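3.2 Growing Media and Sowing Depth
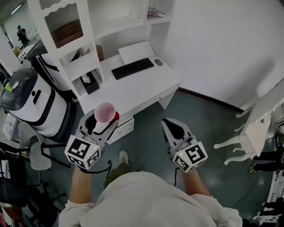 The seedbed turned out to be the most rewarding part of the Brerkthorpe trial, and it deserves more space than we first planned to give it. Home growers are often told to sow lettuce "shallow" and basil "barely covered," and we wanted to know how much those loose instructions matter when the sower has never grown anything before. We filled 200 cells with 2 media: a peat-free mix based on composted bark, and the same mix cut with coarse sand. Half the cells of each were sown at the surface and pressed in; the rest were covered to a depth of 5 mm.

Lettuce was a delight to work with. Surface-sown seed came up quickly and evenly in both media, and the seedlings stood up well to the move into larger pots in June. Covered lettuce was patchier, most of all in the plain bark mix, where larger pieces sometimes sat right on top of the seed. We had expected some effect of light -- lettuce is well known for it -- but the role of those bark pieces was new to us, and it is the sort of thing a beginner could fix with a kitchen sieve.

Basil told a different story. It liked the sandier mix at either depth, and surface-sown basil did well only where the trays were kept under a clear lid. Without the lid the seed coats swelled, formed their usual gel, and then dried out before the root had taken hold. Josefina Paredes, who kept the tray notes, suggested misting from a hand sprayer instead of watering from a can, and we adopted this for all later sowings.

Figure 3. Two hand-held grippers and a red cup, Brerkthorpe.

We did not test deeper sowing, and our results should not be stretched to large seeds such as beans or squash. Even so, the pattern is wonderfully clear for the 2 crops we did grow, and it held when the work was repeated at the Oltari plots with a different batch of seed. Tray-by-tray notes for both sites are in the appendix, along with the mixing recipe for the sandier medium. Section 3.3 takes up watering.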